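Tips I brought home from the robot open day

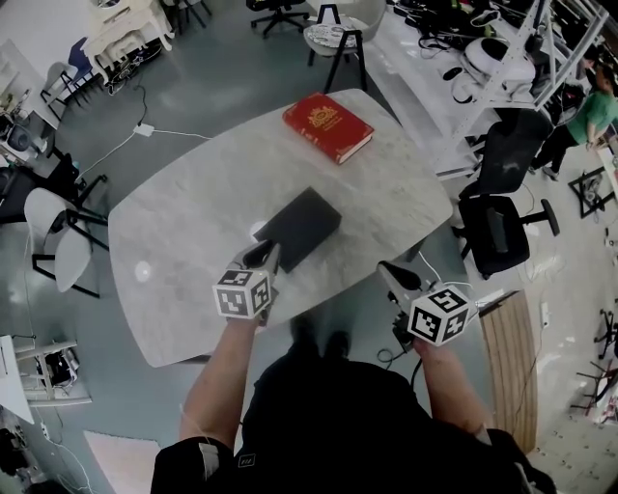 Both grippers out over the marble table. Dark gray box up front, red book at the far end.

Quick one this month, the tomatoes need staking. Went to the open day at Wornia back in May, meaning to stay an hour, stayed till they were stacking the coffee cups. It's a workshop where people teach machines to pick up and put down household stuff. They do it by holding a pair of grippers themselves and doing the job by hand, over and over, and the machine learns from the recordings.

Sounds like nothing to do with this page. But if you want to find out how badly you put things away, try doing it with two stiff fingers on each side. I came home with a pocket full of notes. In no order.

Clear first, then wipe, then put back.
Usha Naidu ran the table demo and she was strict on this. Everything off, wipe, everything back. I have been lifting the fruit bowl and wiping around it for years. Timed it at home and the whole-table way was quicker, plus no ring.

Polished marble.
Asked Usha what she uses on a marble top. Damp cloth, drop of dish soap, second cloth to dry. No vinegar, no lemon, it eats the shine. Same goes for the spray that smells of oranges, read the back. If you've already got a dull spot, polishing powder made for marble, small circles, patience. I've a dull spot by the kettle from a lemon half so don't ask me for miracles.

Look from straight above.
The recordings get played back from over the table and it's a shock how much you miss from the side. Now when I've finished a counter I lean right over and look down. Crumbs behind the toaster, every time. Bend down for the other trick too – eye level with the surface, light behind it, and smears show up.

Flat things near the edge.
A flat box in the middle of a smooth table is a pain to lift with grippers and it's a pain with sore hands as well. My mother-in-law has bad thumbs and she slides things to the edge, lets them hang over an inch, then takes hold from below. Evelien Verbeke at the open day teaches precisely that. So: baking sheets, tablets, big envelopes, slide don't pinch. For stuff that has to stay put, stick a felt pad under each corner and you get a gap for your fingertips.

Hardcovers.
Don't hook the top of the spine with a finger. Push the two neighbors back and take the book by its middle. Off a table, one hand under and one on top. Lambros Koutsoukos had a go with the grippers and dropped his book on its corner, then told me how he mends corners: a little white glue worked in with a toothpick, wax paper either side, clothespin overnight. Tried it on the cookbook. Holds.

Cords.
If you work with anything electric you've got cords on the floor, them and me both. What I wrote down from Anil Ramasamy, who does their wiring:
– Label both ends. Masking tape folded over like a flag, name of the thing in marker.
– Loop, don't wrap round your elbow. Elbow wrapping twists it.
– Power strips where you can reach the switch, not under a rug, never one plugged into another.
– Anything crossing a walkway gets taped down flat or goes round the wall.
– Adapter warm with nothing plugged into it? Pull it.

Did the tape flags the same evening. Found 2 chargers for phones we haven't owned in ages.

Two hands.
This is the one I keep using. Most of us do a two handed job with one and a half – one hand works, the other hovers. Evelien had visitors hold first, then move. One side steadies, other side acts. Try it with a jar lid, a stiff drawer, threading a curtain rod. Folding fitted sheets too, hands inside two corners, flip one onto the other, and THEN go looking for the other corners.

Set the table up the same way each time.
They keep start positions written on a card so each round begins alike. I've done a card for the packed lunch counter. Board, knife, bread, boxes, left to right. Taped inside the cupbord door. Mornings are better, not perfect.

Do it slow once.
They count every round and the tally on the wall said 3886 when I left. Hala El-Sayed, who's done a fair share of those, told me the messy ones nearly all come from hurrying the first grab. I thought of my good glasses. Had 11, have fewer.

Chairs.
Push them well back before you start a table job, not just tucked in. You need to get at it from your own side without a leg catching your shoe. Wheeled ones especially, they drift. A strip of old bike tube round the bottom of a plain chair leg stops it scraping, for wheels just park them on a mat.

If you go
Open house is free, you can try the grippers if you wait your turn. They're lighter on the hands than I thought but my forearms knew about it next day. Short sleeves, flat shoes. Kids liked it more than mine expected to. Parking's round the back by the Murkgate side, the front lot fills up.

Somebody wrote in asking about getting candle wax out of a tablecloth, havent forgotten you. Freezer first, scrape with a spoon, then brown paper and a warm iron. More on stains next time.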